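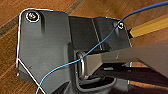 Illavent Registry Help Desk
Ticket: Health care proxy shows as "not on file" after renewal
Opened by: Domenica Lehner, Filwood Hospice, patient services
Assigned to: Jihad Rawashdeh
Opened: 21 July 2019
Priority: High
Status: Resolved

Domenica Lehner wrote:

Hello, and thank you in advance for your patience with me, because this is going to be long. We use Illavent to look up advance directives for people coming into our care, and for years it has been a great comfort to us and to the families. This week I pulled up the record for a gentleman being admitted from the Ustberg hospital, and under Health Care Proxy it said "not on file." His living will was there, and so was the page about feeding tubes and ventilators, which he had filled in very thoroughly (he even wrote in the margins, bless him). But there was no proxy. His daughter was sitting right across from me with her own signed copy naming her as the person to speak for him, and she remembered sending it to you when he first registered.

Now, I did what we are supposed to do. I took a copy of her paper, put it in our chart, and our medical director, Dr. Ellwood, accepted it, so his care is not held up. But I kept thinking about the next family, where maybe the only copy is the one you have. If the screen says "not on file" at two in the morning, a doctor is going to believe it, and may go asking the wrong relative.

I tried logging out and back in, and I tried the computer at the front desk, with the same result both times. He did renew his registration this spring, if that helps.

With thanks,
Domenica

Jihad Rawashdeh wrote:

Hi Domenica,

Please never apologize for a long ticket, you saved me at least three questions! And I'm so glad the daughter had her copy with her.

I found his record and the proxy is still in our storage, signed and witnessed, exactly as she told you. So the document is safe. What has gone wrong is the link between it and the page you look at. I've reattached it by hand, and it should show for you now. Could you check when you have a minute? Please open it all the way to the signature page, if you would. I'd like to be sure you get the whole thing and not just the title.

I'm leaving the ticket open, as I share your worry about the next family. The renewal you mentioned is a very good clue.

Jihad

Domenica Lehner wrote:

It's there! All the pages, signatures and witnesses included. I called the daughter to tell her and she was relieved, she had started to wonder if she'd dreamed mailing it. Please do keep looking.

Jihad Rawashdeh added an internal note:

Reproduced on the test site. Steps: register with living will and proxy as two separate uploads, renew using the short form, choose "no changes to my wishes." Living will carries over. Proxy doesn't. If both were scanned as one file, everything carries over, and I suspect that is how we missed it in testing. The short form came in with the Danzer import update. Passing to Evaristo.

Evaristo Montes added an internal note:

Confirmed. The renewal step copies documents tagged "directive" and skips those tagged "agent." Older proxies were all tagged "agent" and the update never accounted for that. I ran a search across renewals since the update: 67 records affected. Nothing was deleted in any of them. I'd like Rupert to sign off before I touch live records, given what these are.

Rupert Rüegg added an internal note:

Signed off, with two requests. First, where a person named a new proxy after renewing, leave the newer one in place and do not bring back the old one over it. There are 4 of those in Evaristo's list and I want them read by a person. Second, please change the wording on the screen. "Not on file" sounds like a fact about the patient's life, when all we know is what our search found. I suggest "No proxy found in this registry. Ask the patient or family for a copy."

Jihad Rawashdeh wrote:

Hi again Domenica,

Good news, and thank you for waiting. The short renewal form was dropping proxies that had been uploaded separately. The form is fixed and the affected records have been repaired, apart from a handful we're going through by hand where a newer proxy had been named. We're writing to everyone involved, and to the hospitals and hospices that looked up those records in the meantime, so they can check their charts. The message on the screen has new wording too.

If you see a blank proxy on anyone who has renewed, please call the desk and we'll look in storage while you're on the line.

Warmly,
Jihad

Domenica Lehner wrote:

Thank you, all of you. I've printed the new wording for our admissions binder and told Dr. Ellwood. You can close this one.

Ticket closed by Jihad Rawashdeh. Follow-up check of renewed records set for September.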